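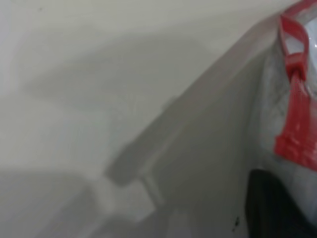

Pale surface with a gray panel

Questions about DNA origin tests

What does a percentage on my results mean?
It means parts of your DNA look like a group of living people the company has on file. If the Karaki group in that file is 36 people from one valley, "19% Karaki" tells you very little about anyone's ancestors.

Why did two companies give me different answers?
Different files, different math. Brisport has 700 samples for the whole coast and Jullness splits the same coast into 20 regions. I would not trust either map at village level.
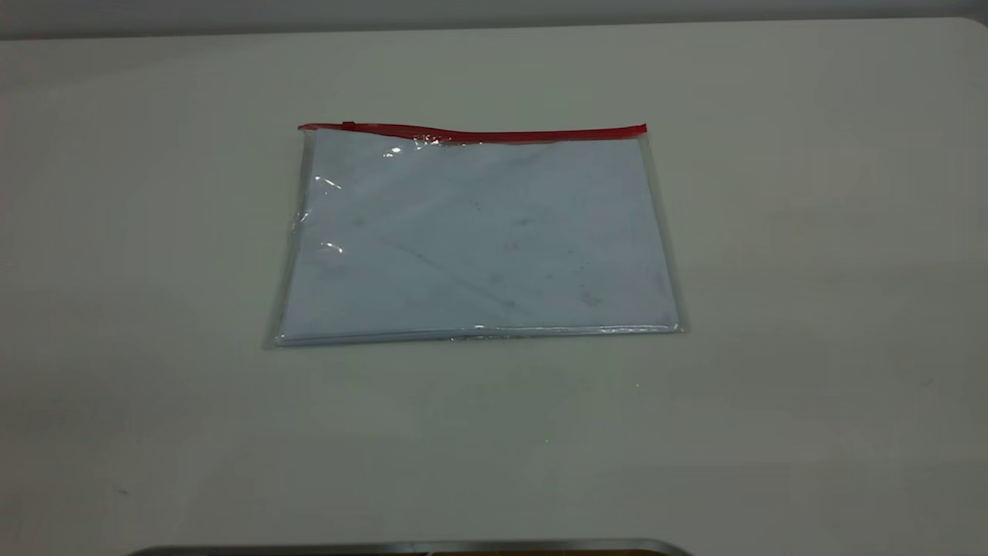 Can a test show which people my family belonged to?
It can point to relatives and broad areas. Belonging comes from language, marriage, religion and paper records, and a lab reads none of those.

Do the results change?
They do, every time the company updates. Jihad Dabbas lost his whole Trastia share in October. His grandparents stayed the same.

Should I pay for the upgrade?
Ask how many people are in the comparison group first. If they won't say, keep your money.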